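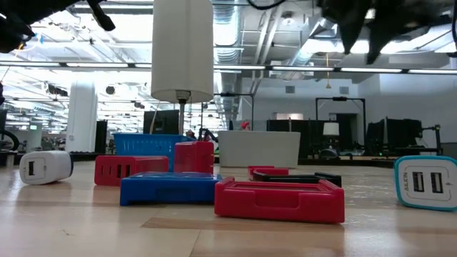 I got to Birkholm on a Friday in April, an hour before sunset, and the first thing anybody said to me was, "Can you carry rice?" I could carry rice. By the time I found out where my seat was, I'd made four trips from the parking lot and my good jacket smelled like cardamom (it still does, a little).

This was the shared Ramadan supper that the Birkholm mosque puts on with St. Anne's, the Lutheran church across the street. They skipped two years when gatherings were off, and before that they'd been doing it long enough that people argue about who started it. Ermira Lazarević is sure it was her mother. Milovan Papadopoulos, who sings in the church choir and has opinions about everything, gives the credit to a burst pipe that left the mosque without a kitchen one spring.

"They needed a stove and we had a stove," he told me. "You can make it holier than that if you want."

I grew up Methodist in Gekcombe, where a church supper meant ham, so I was a little nervous about manners. Should I wait to eat? Should I cover my hair? Uyên Lại, who was sitting next to me and had come straight from work at the bakery, said to wait for the dates and stop worrying -- she wasn't fasting either, but she'd skipped lunch to keep her sister-in-law company and was watching the clock harder than anyone.

Then the call to prayer came, and the room just went quiet. Even the kids! People ate a date, drank some water, and a good part of the hall got up to pray next door. The rest of us stayed put and talked softly until they came back, and after that it was as loud as any wedding.

There was lentil soup, lamb, a huge pan of Slavica Stojanovska's stuffed peppers, and a noodle thing I went back for three times. Slavica is Orthodox and was in the middle of her own Lent, so she couldn't eat most of what she was serving. She cooked for two days anyway. When I asked if that was hard, she looked at me like I'd asked if stairs were hard.

The imam and the pastor each spoke, briefly, thank goodness. What I remember better is Špela Jurić reading out the names of people both congregations had lost since the last supper. She read slowly. A man at our table put down his fork at one of them and didn't pick it up for a while, and Uyên slid her tea over to him.

I left at eleven with a foil package of peppers on the passenger seat and Ermira knocking on my window to ask if I was free next spring. They need drivers.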